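Projektbericht: Beschaffungsplan für eine Zweiarm-Faltstation

14 mal geteilt · 3 Kommentare

Unsere Projektgruppe sollte klären, was ein zweiter Arbeitsplatz zum Falten von Textilien kostet und welche Teile zuerst bestellt werden müssen. Grundlage war die vorhandene Station im Labor.

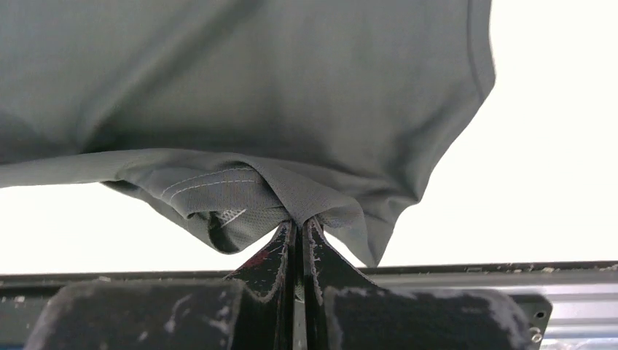

Jadthorpe, im März

Der Rahmen des Vorhabens ist eng. Bewilligt sind 3501 Euro für Zubehör und Verschleißteile, die Arme selbst laufen über einen anderen Haushaltstitel. Wir haben Angebote von Boltmont und Wurnik eingeholt. Verglichen wurden Greiferfinger, Kabel, Profile und Tischplatte, jeweils mit Versand.

Beide Arme sitzen auf einer gemeinsamen Montageplatte an der Vorderkante. Diese Anordnung übernehmen wir, damit die Bohrpläne weiter gelten.
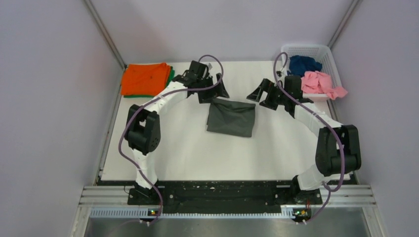 2. Verschleißteile

Das Angebot von Wurnik liegt bei 3283 Euro und enthält 4 Paar Ersatzfinger. Boltmont ist bei den Profilen günstiger, liefert die Finger aber nur einzeln.
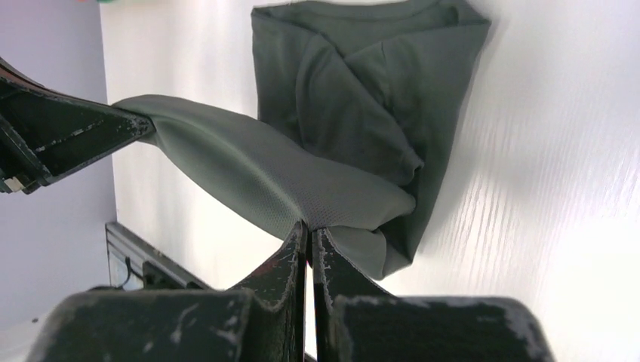
Für die Finger haben wir einen eigenen Posten angelegt. In der ersten Fassung fehlte er, wir hatten nur die Anschaffung gerechnet. Die Kratzer und Schrammen an den Greifern sprechen dafür, Ersatz gleich mitzubestellen. Die Lieferzeit beträgt bei Wurnik 3 Wochen.

Als Testmaterial reichen einfarbige Textilien aus dem Bestand, dafür ist kein Geld eingeplant.

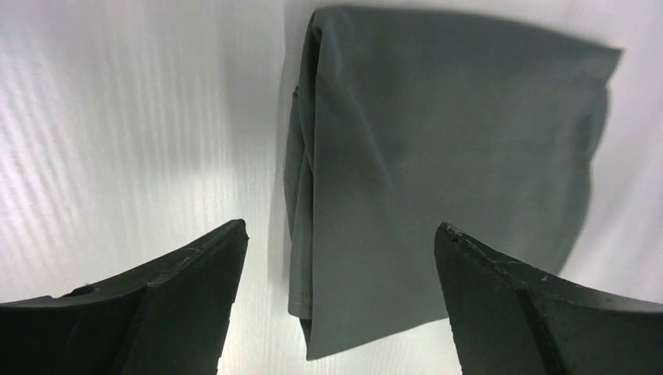

Warum wird nicht bei zwei Firmen bestellt?
Der doppelte Versand hebt den Preisvorteil bei den Profilen wieder auf.

Wir empfehlen das Angebot von Wurnik. Der Rest von 218 Euro bleibt für Schrauben und Kabelbinder.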